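Boletín de la asociación de vecinos Clodo
Mayo de 2026

El ruido que no es ruido: apuntes sobre el silencio en casa

Por Torquil Innes

Hace ya muchos años que vivo en este barrio y todavía escribo el español con el diccionario al lado, así que pido paciencia a los lectores. En el número de abril la redacción me preguntó si quería contar algo de mi trabajo. Durante media vida me ocupé de la acústica de edificios, primero en una empresa pequeña que se llamaba Berisha y después por mi cuenta. No es un oficio muy conocido. La gente piensa en salas de concierto, pero la mayor parte de mis días la pasé en dormitorios ajenos, sentado en una silla, escuchando la nevera del piso vecino.

Voy a hablar entonces de esto: de los sonidos de casa que molestan, de dónde vienen y de qué se puede hacer sin obras grandes.

Primero, averiguar por dónde entra

Un sonido puede llegar a una habitación por el aire o por la estructura. La voz de la vecina que habla por teléfono llega sobre todo por el aire: pasa por una rendija debajo de la puerta, por la caja de la persiana, por el enchufe que está montado espalda con espalda con el enchufe del otro piso. Los pasos, la silla que se arrastra, la lavadora que centrifuga, llegan por la estructura: el forjado vibra, la pared vibra, y nosotros oímos la pared.

La diferencia es importante para el bolsillo. He visto muchas habitaciones forradas de espuma para huevos (así la llamaba un cliente, y me gusta el nombre) cuyo dueño seguía oyendo los tacones de arriba exactamente igual que antes. La espuma quita el eco de dentro. No detiene casi nada de lo que viene de fuera, y contra los pasos no sirve.

Para saber por dónde entra un ruido, ponga la oreja en la pared y después retírela un palmo. Si pegado a la pared se oye mucho más fuerte, es probable que el sonido viaje por ella. Después haga lo mismo con el suelo, con la ventana y con el marco de la puerta. Conviene hacerlo de noche, con los aparatos propios apagados, y apuntar los resultados en un papel. Yo apuntaba también la hora. Algunos ruidos tienen horario, y el horario dice mucho: una bomba de agua que arranca cuando todos se duchan, un compresor que descansa de madrugada.

La ventana y su caja

En los edificios de nuestro barrio, casi todos de la misma época, el punto más débil es la caja de la persiana. El vecino cambia la ventana, pone un vidrio doble muy bueno, paga mucho, y deja la caja antigua, que es un cajón de madera delgada con aire de la calle dentro. El ruido entra por ahí como antes.

Se puede mejorar bastante con poco dinero. Se abre la tapa, se limpia el interior (hay siempre más polvo del que uno espera, y a veces un nido de avispas viejo), y se pega en las paredes interiores una lámina pesada con una capa blanda. La lámina da masa, la capa blanda absorbe. Hay que dejar libre el rollo de la persiana cuando está completamente recogida, que es cuando ocupa más. Este error lo cometí yo en mi propia casa: medí con la persiana bajada, pegué todo muy contento y por la mañana no subía.

Cuando se cierra la tapa, se sella la junta con una tira de goma. No use silicona en esta junta, porque algún día la cinta se romperá y alguien tendrá que abrir la caja otra vez.

La puerta de entrada

Una puerta maciza con una rendija abajo aísla menos que una puerta mediocre bien cerrada. La rendija es pequeña, pero el sonido la encuentra. Para la puerta de entrada recomiendo un burlete que baja solo al cerrar; se encuentra en las ferreterías y se corta a medida. En el marco, una goma tubular por los tres lados. Si después la puerta cierra con dificultad, la goma es demasiado gruesa. Es mejor cambiarla por una más fina que forzar la cerradura cada día.

En la escalera B, Virgilio Lumbao puso las gomas a las puertas de su rellano, la suya y la de enfrente, en una tarde. Me pidió consejo sobre la medida y no me hizo caso con la marca, y quedó bien.

Los aparatos propios

A veces el ruido lo fabricamos nosotros y lo recibe otro. Una lavadora mal nivelada puede molestar a dos pisos más abajo y en su propia cocina parecer normal. Ponga un nivel encima, en las dos direcciones, y ajuste las patas hasta que la burbuja quede en el centro. Después apriete las contratuercas, que casi siempre se olvidan. Una alfombrilla de goma densa debajo ayuda, a condición de que la máquina no empiece a bailar sobre ella. Para los altavoces vale el mismo principio: no los apoye directamente en el suelo ni en un mueble atornillado a la pared medianera.

Con las neveras el problema suele ser el contacto. Muchas veces la parte trasera toca la pared, o toca un tubo, o hay una botella encima que tiembla. Sepárela un poco y escuche.

Los motores pequeños tienen un sonido agudo que viaja mal por las paredes pero cansa mucho a quien está en la misma habitación. Los campanas de cocina antiguas, los ventiladores de baño, las impresoras. Casi siempre vibra una pieza suelta, una tapa o una rejilla, y el motor recibe la culpa. Presione con la mano cada parte mientras el aparato funciona, sin acercar los dedos a nada que gire. Si al presionar una tapa el ruido cambia, ahí hace falta un tornillo o un poco de fieltro.

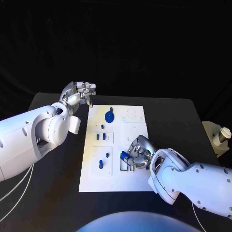
Cuando el ruido viene de arriba

Es el caso más difícil y el que más amistades ha roto en este edificio, lo digo con tristeza. Los pasos se corrigen en el suelo de quien camina. En el techo de quien escucha se puede hacer algo, un techo suspendido con amortiguadores y lana mineral, pero cuesta mucho, baja la altura de la habitación y el resultado depende de las paredes, que también transmiten.

Una alfombra con base gruesa en el pasillo de arriba hace más que un techo nuevo abajo. Fieltros en las patas de las sillas, que se cambian cuando se llenan de arena. Zapatillas. Son remedios modestos, y el problema es que dependen de la buena voluntad del otro.

Por eso aconsejo invertir el orden habitual. La mayoría de las personas aguanta durante meses, después explota, y la primera conversación ya es una pelea. Es mejor subir pronto, cuando todavía no estamos enfadados, y pedir una prueba: que el vecino camine por su casa mientras nosotros escuchamos, y después cambiamos los puestos. Yo he hecho esta prueba más de 50 veces en mi vida profesional. Muchos vecinos de arriba se quedaron sorprendidos al oír desde abajo sus propias sillas. Otros no, claro. También hay gente que no quiere abrir la puerta.

Una vez, en un edificio lejos de aquí, dos familias estaban en guerra por unos golpes nocturnos. Los de abajo culpaban a los niños de arriba. Los de arriba decían que dormían, y era verdad. Los golpes venían de una tubería de calefacción que se dilataba y rozaba contra el agujero del forjado. Se arregló con un trozo de fieltro y un poco de masilla. Las familias siguieron sin saludarse.

Sobre los medidores del teléfono

Me preguntan mucho por las aplicaciones que miden decibelios. Sirven para comparar: esta habitación con aquella, la noche con el día, antes y después de poner la goma. Use siempre el mismo teléfono, en el mismo lugar, a la misma altura. No sirven para una denuncia, y el número que muestran puede estar bastante lejos del real, sobre todo con sonidos graves. Para una medición oficial hace falta un equipo calibrado y una persona autorizada.

Tampoco hay que obsesionarse con el número. He medido dormitorios muy silenciosos donde el dueño no podía dormir por un goteo – y el goteo casi no aparecía en el aparato. El oído se fija en lo que cambia, en lo que se repite, en lo que tiene tono. Un ruido constante y sin carácter, como la lluvia, se olvida pronto.

Lo que no vale la pena comprar

Pinturas que prometen aislar. Cortinas muy finas con la palabra acústica en la etiqueta. Una cortina pesada de terciopelo mejora un poco la habitación por dentro, le quita dureza al sonido, y a mí me gusta, pero al autobús lo seguirá oyendo.

Las cajas de huevos, por favor, al reciclaje.

Compra conjunta de gomas y burletes

La ferretería Elline nos hace precio si juntamos el pedido de varias escaleras. Necesitamos llegar a 200 metros de goma tubular; los burletes para puertas de 90 centímetros se pueden pedir sueltos. Quien quiera participar puede dejar una nota en el buzón de la asociación con su nombre, la escalera y los metros que necesita. Mida el marco por los tres lados y añada un poco para los cortes en las esquinas.

El material de las láminas para cajas de persiana es más complicado porque pesa y hay que cortarlo en el sitio. Tengo un resto de la marca Dendoter en mi trastero, suficiente para una ventana normal, y lo regalo al primero que lo pida. Hay que venir a buscarlo con un carrito.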